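Lurkport Bread Notes
October 1, 2022

Storing small rolls: paper, plastic and the freezer

Several readers wrote after the August issue to ask why rolls go stale faster than loaves from the same dough, and whether the bag matters. This item covers both questions and corrects one line in the August formula.

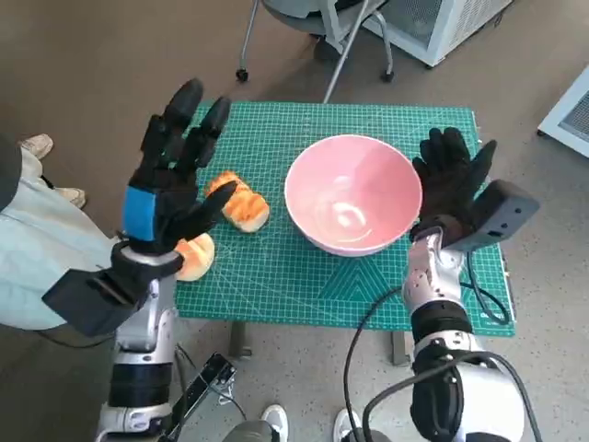
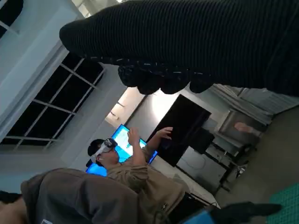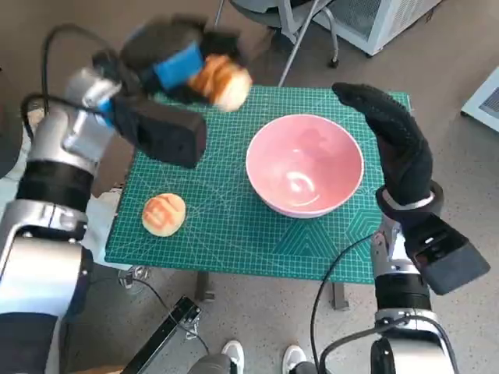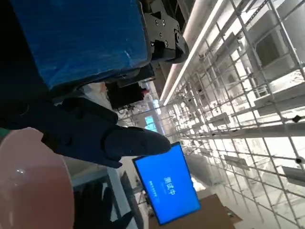
First and third pictures: bread and a pink bowl on a gridded mat.

Staling and drying are separate processes. Drying is loss of water to the air. Staling is mostly a change in the starch, which gelatinizes in the oven and slowly returns to a more ordered, firmer state as the bread sits. A roll sealed in plastic loses very little water and still firms up. A roll left on the counter does both at once. A small roll has more surface for its weight than a loaf, so it dries faster, and its crumb is never far from the crust.

Water also moves inside the bread. Crust leaves the oven much drier than crumb, and the two begin to even out as soon as the roll cools. In a closed bag the crust turns leathery within hours. In paper, part of that water passes through and the crust stays firmer, at the cost of a drier crumb the next day.

The test dough was the plain August roll: 2,000 grams of Uvetti bread flour, water at 62 percent, salt at 2 percent, butter at 5 percent, instant yeast at 0.6 percent. The August issue printed the butter as 0.5 percent. That was a typesetting error, and anyone who found the rolls lean should try again with the correct figure. All percentages are by flour weight.

Shengli Yuan mixed and baked the batch. Tsung-han Yip handled the bagging and kept the notes. Rolls were cooled on a wire rack to room temperature before going into any bag. Warm rolls in a closed bag give off enough steam to wet the inside of the plastic, and mold follows sooner.

Results by method:

Paper bag, folded once, on the counter. Good the same day. By the next morning the crust was still acceptable and the crumb had begun to dry at the edges. By the second morning these were toast rolls.

Dogar zip bag, on the counter. Crust soft by evening. Crumb the best of the unfrozen rolls on the second morning. No visible mold by then; we did not run these any longer.

Dogar zip bag, in the refrigerator. Firmest crumb of all after one night. Starch reorders fastest at temperatures just above freezing, and the refrigerator is the worst common place to keep plain bread. Toasting reversed most of the firmness, but the rolls set up again as they cooled.

Dogar zip bag, in the freezer. Frozen on the day of baking and held 11 days. Thawed in the bag and warmed, these were closer to fresh than anything kept overnight by the other methods. The crust had lifted slightly on a few of them.

For reheating from frozen, thaw in the closed bag at room temperature, then warm uncovered at 350 degrees until the crust is crisp. A light spray of water first helps if the surface looks dusty. The microwave softens the crumb quickly but the roll becomes tough within minutes of cooling. Use it only for rolls that will be eaten at once.

Oven temperatures were checked with a Welteck probe on the middle rack. The dial on the test oven read high, and we have stopped relying on it for anything printed in these notes.

Two limits on the above. The rolls were judged by hand and mouth, with no instrument for crumb firmness, so small differences between methods should not be given much weight. The dough also contained butter, which slows firming. A lean roll can be expected to do worse on the counter in either bag, and a rich one with egg or milk somewhat better.

Readers who bake for two or three people should freeze whatever will not be eaten on the day of baking. Slice the rolls before freezing if they are meant for the toaster. Write the date on the bag.

The next item in this series deals with scoring small rolls and the depth of cut. Questions on dough temperature are being held for that issue.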